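The Waltz That Came Back to Findo

On the first Wednesday of the month the doors at Saarinen Hall open at half past six, and by seven the coat hooks are full. The band goes on at a quarter past. Sometime in the second set the accordion player holds a low chord a little longer than usual, people put down their coffee, and the floor fills for a tune called "Wiltunura."

For most of the last few decades you couldn't have heard it in Findo or anywhere else. The tune was on the B side of a single put out by Pirnik, a record label that operated from the back of a piano store on Mill Street. The label pressed 300 copies. Some were sold at dances, some went to radio stations, and a good number sat in the store until the store closed. The A side was a polka with a vocal, sung fast, and it got the airplay. The waltz on the other side had no words and got none.

Older dancers do remember it from before the record. Two women who have come to the hall since they were girls told me it was always the tune that came before the coffee break, and that it was slower then. A retired bass player who worked with several of the hall bands said it was never a set piece. The accordion would start it, the fiddle would find a part, and the rest of the group would follow along. He doesn't recall ever seeing it written down. He also doesn't recall anybody using the title. The bands called it the long one.

Where the title came from is an open question. It isn't a word in Finnish, which is what people in town tend to assume. It isn't the name of a place that I could find. One explanation, given to me by three people who all said they had it from somebody else, is that it was a boat. Another is that it was a typing mistake on the record label that stuck. The Pirnik paperwork would probably settle the matter, but what survives of it is a shoebox of invoices for shellac, sleeves and postage, and the titles on them are abbreviated to a few letters.

The hall itself has changed less than the music. Saarinen was built as a meeting place for mill families, with a stage at one end and a kitchen at the other. The stage is shallow. A five-piece band can fit on it if the drummer sets up sideways, and the drummers generally do. The ceiling is low over the stage and high over the floor, and the sound reflects this. From the kitchen end you hear the bass and the accordion and not much else. Regular dancers know to stay in the middle third, where the fiddle comes through.

In the hall's busiest years there was music four nights a week. There were polkas and waltzes, schottisches, some foxtrots, and toward the end of the night whatever was on the radio. Then the mill cut its second shift, the younger bands started playing bars out on the highway, and the dance nights went down to two and then to one. For a long stretch the hall was rented mostly for weddings, and the music at weddings came from a DJ.

The present band started in one member's garage. They had learned the standard tunes from songbooks and from records that anybody could buy, and they sounded, by their own account, like every other polka band within driving distance. The fiddle player wanted local material. She put a notice up at the grocery store asking for old recordings, tapes, sheet music, anything that had been played at Saarinen. What came in was mostly tapes of weddings with people talking over the music. There were a few hymnals. And there was one copy of the Pirnik single, in a plain sleeve with a coffee ring on it.

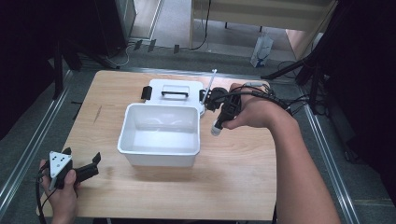
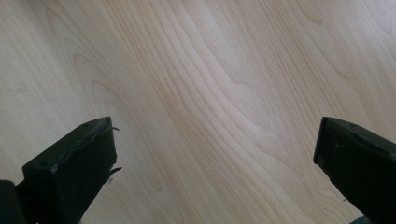 A white plastic box with its lid open, first; second, pale wood grain.

The single was not in good shape. The polka side had been played hard and the first several seconds were close to gone. The waltz side was much cleaner. The band copied it onto a computer and spent a number of rehearsals working out what they were hearing, which was harder than they expected. The microphone had been close to the accordion and far from everything else. The fiddle part comes and goes. There is a second fiddle or possibly a viola, and the members still disagree about it.

The tune itself is simple on paper. It has two sections, each repeated, and it uses three chords in the first section and adds one in the second. The difficulty is in the timing. The accordion on the record stretches the second beat of the bar, by different amounts in different places, and the bass waits for it. When the band first played it straight, in even three, it sounded like a beginner's exercise. When they tried to copy the stretch exactly, they kept falling apart at the repeat.

The retired bass player came to a rehearsal and told them to stop listening to the accordion and watch the dancers. There weren't any dancers in the garage, so two members of the band put down their instruments and danced while the other three played. According to the fiddle player, that fixed most of it in one evening. The second beat is long because it is the beat where the couples turn, and in a crowded room the turn takes a little more time. On a night with fewer people on the floor, the band now plays it noticeably quicker.

They tried it in public for the first time in December, at the end of a night when the weather had kept a lot of people home. They didn't announce it. One couple near the stage recognized it before the end of the first section, and when it finished they asked to have it again. It was played twice that night and has been on the list every month since.

It has also begun to travel a bit. A group two counties over has picked it up from a phone recording and plays it in a different key, with a clarinet on the melody. A high school orchestra teacher asked for a written version, and the band's guitarist made one, with a note at the top saying the rhythm should not be taken literally. That sheet has since been photocopied enough times that the note has fallen off the top of some copies. The guitarist has heard two student performances in strict time and was polite about both.

The question of who wrote it comes up often. The label on the single gives no composer, only the word "traditional" in small print. Small labels used that word freely, sometimes correctly and sometimes to avoid paperwork. A librarian at the county historical room looked through its collection of printed dance music and found nothing that matched. She did find a melody with a similar second half in a handwritten fiddle book, but the first half is unrelated, and the book has no owner's name in it. If the tune does have an author, the band would like to know, partly so that the money can be handled properly.

There is some money now, though not a lot. The band recorded its own version last winter on the stage at Saarinen, with the microphones in the middle third of the floor, and the disc sells for fifteen dollars from a card table by the door. The hall gets a share of each sale. So far that has paid for a new amplifier cord, a set of casters for the piano, and $100 toward the heating bill. The casters have made the biggest difference. The piano used to stay against the back wall because it took four people to shift it, and it can now be rolled to the edge of the stage where the pianist can see the others.

I listened to the old recording and the new one back to back. The new one is better played in nearly every way you could measure. The tuning is good, the bass is audible, and both fiddle parts are there from beginning to end. The old one is looser, and toward the close of it somebody in the room says a word or two that can't be made out, and a chair moves. The band thought about fading their version out a little early, the way the Pirnik side does, and decided to play it to a proper finish.

They have moved on to the polka side of the single. The words are the problem. The first verse is mostly lost under the surface noise, and the two people who thought they knew it gave the band two different verses. One is about a horse. The other is about a man who misses the last bus home. The singer leans toward the bus, which scans better, but the band has been playing it as an instrumental in the meantime, early in the first set, while people are still finding somewhere to put their boots.

Dances at Saarinen run on the first Wednesday from September through May. Admission is at the door and includes coffee. There is a short lesson before the band goes on, covering the waltz and the basic polka step, and street shoes are fine as long as the soles are clean.

Contact the magazine | Subscriptions | Copyright, all rights reserved | Back to top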